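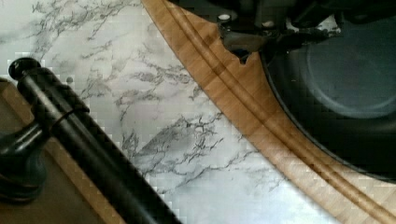 Gray veins on the countertop, a wooden board alongside.

I've had the Camby for three weeks now, and since a couple of you asked in the comments, okay, let's talk about it. It's a little tabletop speaker with a cassette deck built into the top, made by Rarex, and I paid 534 dollars for it, which I know, I know. I wanted one thing in the house that would play my tapes and also stream a record somebody sent me a link to at midnight, without a rack of gear and a nest of cables.

I broke it in with the new Jikach tape, because of course I did. Aniela Śliwiński sings so close to the microphone on that thing that you hear her breathe in before every line, and on my old boombox it was all mush. On the Camby her voice just sits there in the room with you! The bass guitar is round and warm, the drum machine has a nice dry snap to it, and side two (the slow side, the good side) had me standing by the speaker with my coat still on. Hiss is there if you go looking for it. I like hiss, so no complaints from me.

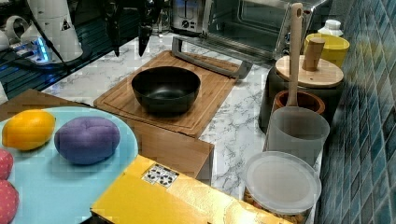 Placement matters a lot with this speaker, more than the booklet lets on. Right up against a wall the low end gets boomy and the vocals go cloudy, and pulling it out a hand's width fixes most of that. I've tried it on the bookshelf, on the bedroom floor and in the kitchen, and kitchens are tough on any speaker — marble, a glass oven door, stainless steel, all those hard shiny surfaces throwing the cymbals right back at you. A wooden cutting board under it calmed things down a bit, and turning the treble two clicks to the left did the rest. The bookshelf still wins, though.

Now the grumbles. The rewind is slow and it whines. The play button needs a real shove, and twice I thought a tape was going when it wasn't. Streaming dropped out on me on Wednesday, right in the middle of the long Georgiou live set, and I had to unplug the whole thing to get it back. The app wants an update every time I open it, and the volume slider in there jumps from 25 to 53 if your thumb is even a little clumsy. Use the knob on the front. The knob is lovely.

Loudness is fine for a living room. I pushed it to 100 once with some noisy guitar stuff and it got shouty and the case buzzed, so I won't be doing that again. At normal listening levels it's smooth, and I've been digging through shoeboxes of old demo tapes every night since it got here.

Would I buy it again? Yes, but I'd wait for a sale. If you don't own any tapes, skip it and get a plain speaker for half the money. Next up is the Georgiou reissue, as soon as my copy shows up.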